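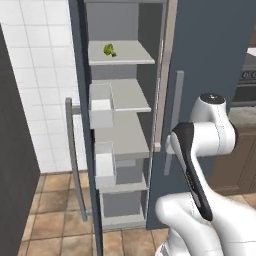

Figure 2. Rendered view of an open refrigerator with a head of broccoli on an upper shelf.

3.2 Student choice and course results

Students in the introductory anatomy course at Niven could choose between preserved specimens and the Catbridge software package, supplemented by synthetic organ models. The choice was made in writing before the first laboratory session in February and did not have to be explained. In earlier years a student who objected to dissection had to meet with the instructor and propose a substitute assignment. Few did so, and Adugna has argued that the meeting itself kept students from asking.

The enrollment records cover 1,054 students over the study period. We left out students who withdrew before the first practical exam and those who changed sections after the choice had been recorded. Both groups took the same written exams, graded by instructors who did not know which materials a student had used. The practical exam was harder to match. Students in the specimen group identified structures on specimens, and students in the software group identified them on models, so we report the practical scores separately and do not compare them directly.

Written exam scores did not differ between the groups after adjusting for prior biology coursework. Students who used the software spent more time on the nervous system units and less on the digestive system, a pattern Malabanan also found in the Irken sections. We do not know whether this reflects interest or the order of the menus.

Interviews were held with 91 students. Many who chose the software mentioned concern for animals, but others named the smell of the preservative, a religious objection, or the wish to repeat a procedure at home. Several students in the specimen group said they would have preferred to use both. Three instructors reported that preparing the models took longer than expected during the first term, mainly because replacement parts from Furkano arrived late. Their comments are taken up in Section 4.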